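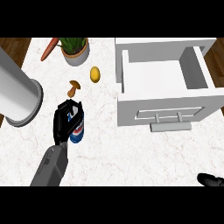 Every December my brother in law asks me when he can buy a robot that puts the groceries away, and every December I say not yet and he looks at me like I'm hiding one in the garage. So, for him, in writing. Not yet. Putting stuff away is the chore I keep coming back to because it sounds like nothing. A can on the counter, a drawer hanging open, put one in the other. The robot hand is already curled around the can. A carrot, a mushroom, something small and yellow - none of that matters, it just has to be left alone. My seven year old could do it. And this is a simulated kitchen, a tidy one, no mail, no sticky spot.

I keep up with this stuff for work, sort of. Darcy MacPherson at Trovier let me read through the logs from their kitchen trials, 336 runs of plain put-it-away tasks, and 36 of them went wrong in ways she called boring. Boring is the right word. Hand closes a hair early. Can tips. Drawer gets bumped. Any one of those and you, the human, are back in the kitchen with a paper towel, and then what did you buy? 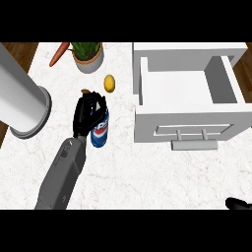
People say one in ten is pretty good. For a toaster it would be a recall. I put away maybe a whole bag of things without thinking and I'm not a careful person.

And speed. Vinzenz Wyss, who ran a packing line at Brusell for years, told me he'd take a slow machine over a clever one any day so long as it was the same slow every time. Fair enough on a shop floor. There you can bolt down the table, buy one size of box, paint a line and keep people behind it. I beleive the shop floor gets there first, some of it is there now. But a house is not going to hold still like that. My kids move the chairs. The dog moves the rest.

Anozie wants 878 dollars a month for their home pilot. A month! For that I want the dishwasher emptied and the knives in the right slot, no supervising from the couch.

I do think it'll come. Practicing in simulation makes sense to me, you can drop a can all day and it costs you nothing. Just don't sell me the practise as the product. Call me when it does my kitchen, on a bad morning, with the cereal still out.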